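Planogram export drops the secondary location for items sold in two departments

Wian Hendricks
Wed 26 January

We run 17 convenience and homeware stores on Jisix, with shelf labels printed from Tukano. Some lines are ranged twice: once in their home department and again on a cross-merchandising bay. When I export the planogram, only the home location comes through, so the second bay gets no labels. Article 1767 is the one I have been testing with. Both locations show correctly in the item record. Is there a setting for this? 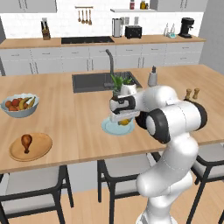
Cross-merchandised lines are the whole difficulty, as single-location items export without fault. Our kitchen bay mixes three departments: a pale blue round plate is tableware, a spiky green plant in a white pot is garden, and a soap dispenser bottle with a pump top is household. The plate exports. The other two do not, as their home departments are elsewhere. I have rebuilt the bay twice with the same result.

Melur Entili

The export uses the primary location flag unless you tell it otherwise. Go to Store Layout, Export Profiles, open the profile and change Location Scope from Primary to All Active. Save it under a new name, as the supplied profile is overwritten at each update.

Two points to check afterwards:

The secondary location needs its own facing count. If the field is blank the row is skipped and no error is written to the log.

Tukano matches on article number alone by default. Set the match key to article plus bay code, or the second row will replace the first. 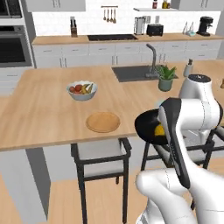
The match key is set per store group, so with stores in more than one group you will have to repeat the change. Run one store first and compare the row count with the item report.

Anjani Wattimena

Had the same thing in March. We moved everything to one department and it went away. Sales reporting by department is no use to us now, though.

Jad Sabbagh

Melur's method works on our version, but exports of over 200 bays time out with All Active selected. Split them by floor.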